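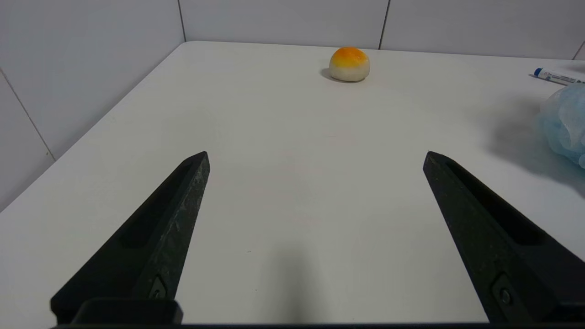
March, just gone seven in the evening

Buns! I have been thinking about buns all day and now I finally get to write about them. The Pladidley bakery had a new tray out when I went past at lunch, the glossy sort with the deep orange tops, and I stood at the window like a child. Came away with 2 in a paper bag and ate the first before I got to the bus stop (no regrets at all).

So tonight I had a go at my own. 400 grams of flour, 120 of sugar, and far more egg yolk on top than the recipe wanted — I do love a proper shine. The recipe is out of the old Kuralia booklet, which has lost its cover and half the page on pastry, so I guessed the resting time and went and watered the plants.

I wiped the white table down first and it was such a pleasure to work on, all that clear space and good light off the tiles. Why did I ever put up with that tiny worktop in the Fourie Road flat?

They're in the oven now and the whole place smells of butter. Next time I want to try the filling with red bean — must get a tin tomorrow, and more eggs, I'm down to 3.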